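The robot stopped at item 17 of a 200-item run, at the moment I had gone to get coffee, so of course I missed it. What I came back to was a protective stop on the pendant and Anas Khoury standing next to the cell with his arms folded, looking like a man who had been proved right.

He had been saying for weeks that the cables were too loose. I had been saying they were fine. They were fine, for more than 1,000 picks, and this is the sort of evidence I tend to lean on.

As far as we can tell from the log, the wrist rolled farther than usual to line up on an awkward grasp near a corner. The cable loop came around with it, caught on something, and pulled. The controller noticed a force it had no explanation for and quit on the spot. I'd like to praise our safety design, but that limit is one Walid Farah set back in June and I had twice asked him to loosen it. He has the emails. He has mentioned the emails. 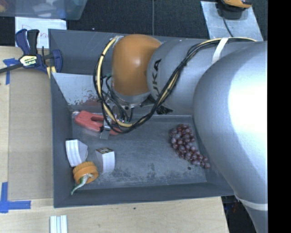

Picking from the gray bin. Note the width of the cable loop around the wrist.

The damage was one bent connector and one afternoon. I spent most of the afternoon writing a rule for our planner (we call it Hedomeck, please don't ask) that keeps the last joint away from the ends of its range. It now turns down a fair number of grasps it used to take. Our success rate on the next run was 96 percent of whatever it agreed to attempt, a number I plan to present quickly.

The proper fix is a shorter cable run with a real dress pack, and Trimard has quoted us for one. The quote is sitting with purchasing. Meanwhile the strapping gets checked before each run, and there is a sign-off sheet - Anas made it, in a very large font - with a column for initials.

I have also been asked to stay in the room while the arm is moving. Walid bought a thermos for the lab. It leaks a little at the lid, so it lives on the far desk, well away from the controller.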